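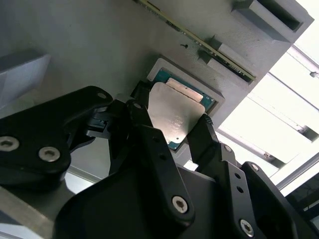
¡Por fin me he puesto con el ordenador viejo del estudio! Llevaba desde marzo dándole largas, y eso que las piezas las tenía todas en una caja debajo de la mesa, pero el jueves me levanté con ganas y a las nueve ya estaba con el destornillador en la mano. Lo que más me gusta de montar un equipo es el procesador, siempre. Me encanta esa tapa metálica grande, lisa, con las esquinas redondeadas y ese brillo suave entre plateado y beige, y el borde verde azulado del sustrato asomando por un lado. Lleva unas letras grabadas tan tenues que en la foto no hay manera de leerlas, y abajo, cerca de la esquina, un agujerito redondo diminuto en el que yo no me había fijado en la vida. ¡Qué cosa tan bonita para acabar escondida debajo de un disipador!

El equipo se llama Halten (sí, les pongo nombre a todos, el anterior era Bruston y todavía lo echo de menos) y me va a servir para editar el audio del coro. Ahora mismo tengo 3642 archivos repartidos en dos discos, con nombres del tipo "ensayo bueno FINAL 2", y abrir cualquiera de ellos en el portátil es como para irse a merendar mientras carga.

Mi amiga Hui-mei Kan me enseñó a montar ordenadores hace años en la mesa de su cocina, y de ella me queda la costumbre de mirar tres veces la marca de la esquina antes de apoyar el procesador en el zócalo. Se deja caer por su propio peso, sin apretar nada. Y los dedos, fuera de los contactos. Yo sigo conteniendo la respiración, no lo puedo evitar.

Con la pasta térmica soy de las de una gotita en el centro y ya está. Ingvild Torvik me escribió por aquí que ella la extiende con una tarjeta vieja, y me apetece probarlo la próxima vez, ¡contadme cómo lo hacéis vosotros!

Me faltan la memoria y ordenar los cables, que es la parte que menos me gusta y la que siempre dejo para la noche. En la próxima entrada os enseño la caja por dentro.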